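The Night the Cable Let Go

The people at Clarkeck will tell you that the sock had very little to do with it. It was simply what the arm had hold of when things went quiet, and so the sock has had to carry the story ever since.

Tamara Olteanu had been running the picking bench for 19 weeks by then, long enough to know its sounds the way you know the sounds of your own refrigerator. The job was a humble one. An arm reaches into a gray bin of household bits and pieces, takes hold of something, lifts it, lets it drop, and starts over, all through the evening and on into the small hours. It makes for dull watching, and she had grown fond of it.

A little after 4 in the morning, one October, the gripper closed on a sock and the software went on believing it was open. The arm rose with its fingers shut, traveled to the next target, and pushed down on a toy brick with a closed fist. It pushed quite hard. The force limit caught it, as it should have, and the arm stopped where it was. Then somebody's well-meant recovery routine woke up, cleared the fault, and sent it down again. It did this until Chalerm Tanasarn came in with his coffee and hit the red button.

"I could smell the motor from the door," he told me, and he still wrinkled his nose over it.

They blamed the software first, of course. Chalerm had written most of the recovery routine, and he spent two very unhappy days reading it line by line while Usa Jitpraphai brought him noodles and tried to change the subject. The routine turned out to be doing just what he'd asked of it. It was allowed to clear a force fault as many times as it liked, and he had never thought to give it a limit.

The fault that started it all was Usa's find. She had come to Clarkeck from Grillier, where she looked after packing lines, and she has the packing-line habit of putting her hand on things. With the power locked out, she bent the gripper's cable a little where it curves around the wrist, and the position signal on the meter dropped to nothing. She straightened it, and back it came. Inside the jacket, two strands of the thin signal wire had broken from all that turning, and the rest were touching only when they felt like it.

It is an old, old failure. Bernadette Villanueva, who has been repairing arms since before some of her coworkers were born, keeps a coffee can of dead cables on her shelf at Naten and was happy to tip it out on the table for me. Nearly every one had gone at the wrist! She'd like people to leave more slack, to tie it down in fewer places, and to change the cable by the calendar, long before it complains.

Clarkeck has taken most of her advice. The gripper cable now gets swapped on a schedule, the routine may clear a fault 2 times before it has to stop and call a person, and a missing finger signal is treated as a fault all by itself. Tamara checks the loop by hand before each long run, talking to it a little as she goes.

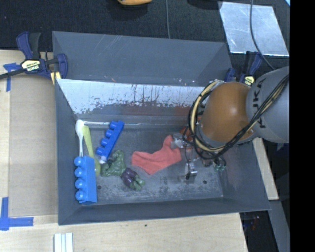 Why didn't the force limit keep the arm from pushing down again?
The limit stopped the arm each time, but the recovery routine was free to clear the fault and retry without end, so every stop was followed by another push.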